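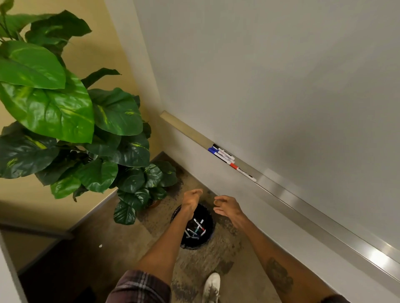 Gosside Outdoor Listings — README

Trail, park and paddle listings for Gosside and the towns next to it. Feeds the Niltance events map. Plain CSV, one row per listing.

Whats in it
409 listings total. 116 are hiking or walking routes, the rest is boat launches, picnic spots, bike loops, birding, a few climbing areas. Last full pass was December.

Files
listings.csv — the main one
seasons.csv — opening months by listing id
dropped.csv — closed or merged, keep for old links

Columns
id, name, type, town, lat, lon, fee, dogs, parking, notes
fee is in dollars, blank means unknown, 0 means free. Please dont fill blanks with 0.
dogs is yes / no / leash.

Known problems
- 20 listings have the parking lot coordinates instead of the trailhead
- the Deligiannis loop is in there twice, north and south entrance. Leave both for now
- seasons.csv is missing eight ids, all boat launches
- hours are not tracked. Sunset closings change too much

Updating
Edit the CSV, run check.py, send to Kosmas Vasilakis. Map rebuilds at 6 am. Prornumeck import still wants the old column order — use export_old.py for that.

Fee corrections go to Gerasimos Spanos, with a link to the park page if theres one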